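Studham Stone & Tables is looking for a part-time finisher and showroom helper

Hi! I'm Roxana Cârstea and I run the workshop side of Studham, a small place where we take stone slabs and turn them into tables people want to eat dinner at. We're getting busier (January was supposed to be our quiet month and it never was) so I'm looking for one more pair of hands, 20-something hours a week to start, maybe more by the fall if we all get along.

So what would you be doing? Mostly finishing. Sanding edges, wiping down, sealing, buffing, then wiping down again because you missed a spot, we all do. Koen Peeters cuts and does the heavy work with the hoist, so you won't be wrestling slabs alone. You'd also help me with fitting legs, wrapping orders for the Gurnel run on delivery mornings, and keeping the showroom looking like a place you'd want to bring your mother.

The other half of the job is people. Customers come in wanting "something white" and leave in love with a stone that has big rusty streaks all over it, and I need somebody who enjoys that conversation as much as I do. You should be able to stand in front of a slab for ten minutes with a stranger and talk about veins! 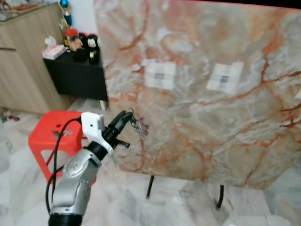

Pale gray-white with rust-orange and brick-red veins, on thin black legs.

I could look at that kind of stone all day. The soft beige and lavender-gray clouding is my favorite part, and if you just nodded reading that, please apply.

Things I'd love you to have: steady hands, a decent back, patience with fine sandpaper, and a driver's license. You don't need to have worked with stone before. Lenuța Sima came to us from a bakery and she now does the best edges in the building. If you've done furniture, tile, countertops, car bodies or anything else where you had to get a surface right, tell me about it. You should be OK lifting 43 pounds on your own, and OK with ear protection and a dust mask for a good part of the morning.

Pay is $681 every two weeks to begin with, and we look at it again after 60 days. You get paid vacation, a boot allowance of $200 a year, and first pick of the offcuts (my kitchen is basically all offcuts at this point). We close at four on Fridays and we mean it.

To apply, send me a short note with your phone number and a picture of something you made or fixed. A shelf, a bike, a cake, I don't mind. A résumé is fine too but I'll read the note first. Put "finisher" in the subject line or it'll end up in Koen's pile with the invoices. You can also drop by the showroom any weekday after lunch and ask for me or Lenuța.

I'm reading everything that comes in by June 7, 2019, and I'll call people for a paid trial morning the week after. Bring closed-toe shoes and clothes you don't care about. Coffee's on us.

Roxana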